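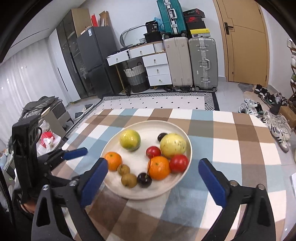

I have been trying to get the fruit right on our table for most of this year. We eat a lot of it, and we used to throw out a lot of it too, mainly because it went into a deep bowl and whatever was at the bottom got forgotten until it leaked. In the spring I put the bowl in the cupboard and started using a plain round plate. It has worked well enough that I want to write down how we do it.

Why a plate

A plate takes less than a bowl, so you buy less. You can also see every piece. If a mandarin has a soft side, somebody notices at breakfast and eats it or cuts it up. In the bowl days I once found a lemon that had gone green and powdery underneath, and I had been taking apples off the top of it for a week.

The plate needs a bit of a rim. Our first one was completely flat and the cherries went over the side every time someone bumped the table. The one we use now is cream-colored and came from my neighbor Theresia Aigner, who was clearing out before her move to Lemness. She wanted 2 dollars for it and I gave her a jar of plum jam as well.

What goes where

I put the big pieces at the back and the small ones in front. Citrus is heavy and stays put, so it makes a kind of wall. Mandarins fill the gaps. Anything small and brown, like a kiwi, goes toward the front where it won't be overlooked, as brown fruit on a brown and tan cloth is easy to miss.

Red things are for color, and I am not strict about whether they are fruit. My mother kept tomatoes on the windowsill and never in the refrigerator, and I do the same with the plate. A tomato that has been sitting out tastes better to me. Bořivoj Kratochvíl, who sells at the Brakau market, told me I should keep them away from the bananas, so bananas now hang on a hook by the door.

Dark plums and cherries are the ones to watch. They look the same the day they are perfect and the day after they have turned. I pick them up and press near the stem. A cherry doesn't usually last long enough here for that to matter.

Sorting it out

Every few days everything gets gone through. Some of it comes off onto the cloth while the rest stays on the plate, and what is on the cloth gets checked, wiped if it needs it, and put back or eaten. It takes less time than making coffee.

The checked tablecloth is good for this. Things don't roll as far on it as they do on the bare table, and it goes in the wash at 100 degrees (Fahrenheit – I ruined one at a higher setting). Cherry juice on the white squares needs cold water right away. On the brown squares I have stopped worrying about it.

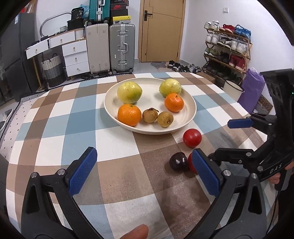
What I would still change

The plate is a little small for November, when the mandarins come in by the crate. Last year I kept the extra in the back hallway, where it is cool, and refilled from there. That was fine until I forgot the crate for a while. I may get a second plate just for citrus.

I would also like a better place for lemons. They outlast everything else, and they end up sitting there through three or four rounds of other fruit, getting hard. For now I use the oldest one first and try to remember which it is.

Print this post
E-mail this post

Recent posts
Washing a checked tablecloth without fading it
Plum jam, small batch
The hook by the door
What I buy at Brakau and what I don't

Contact | © 2019 Trerora Kitchen Notes | Back to top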